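**Akari handheld gripper and the Lernell release method**

Akari is the two-finger gripper we hand to people so they can teach a robot arm by doing ordinary chores. You hold it, you squeeze it, you tidy up a room with it, and the camera on top keeps the whole thing from the hand's point of view. The version on this page has the blue ridged pads, and we like them a lot! Thin cardboard was the reason we went looking for new pads in the first place, because light cartons fold up so easily if the fingers close too hard.

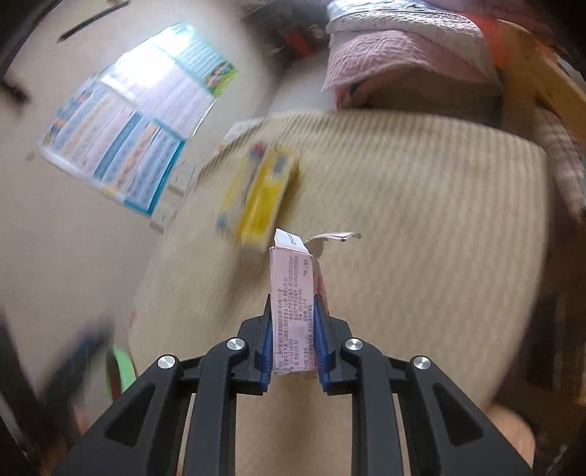

Pad wear is slow. Bartosz Borkowska swaps a pair after 1,452 closes and says he could probably go longer. They pull straight off, no tools, and the left and right pads are the same part.

### What Lernell adds

Most grasping work (ours included, until April) puts its effort into the pick. Lernell looks at the other end, the letting go. Eilif Hägglund and Nafula Kioko had been going through clips of household cleanup and kept stopping at the same spot: the policy carried a wrapper to the bin just fine, then hovered, or opened too early over the rim. So they split each recording at the moment the fingers start to open and trained a small second network on only the part from there on, including the seconds after the drop, with the jaws wide and the bin below. We used to trim those seconds out. Keeping them helped more than anything else we tried this year, and we're still a bit giddy about it. 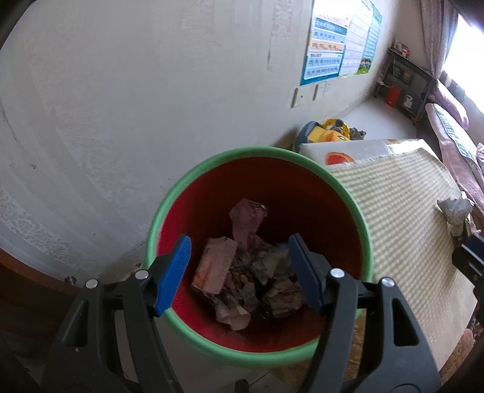 The training set is 772 recordings from lived-in rooms, with the furniture, bedding and toys left wherever people keep them. Pranab Mridha tried a cleaner set from our bench at Giltcombe too. It trained faster and did worse in real rooms, mostly on soft and see-through trash.

### In the kit

- Akari gripper with camera mount
- 2 spare pads, blue
- Lernell code and trained weights
- Jabłońska calibration card (print it flat, no scaling)

The release network runs at 15 Hz next to whatever pick policy you already have. You can record for up to 2 hours on a charge.

Known gap: deep, narrow bins still throw it off when the inside is in heavy shadow. Aslak Halvorsen is working on that one and would love to see your recordings.

Page updated 05/01/2024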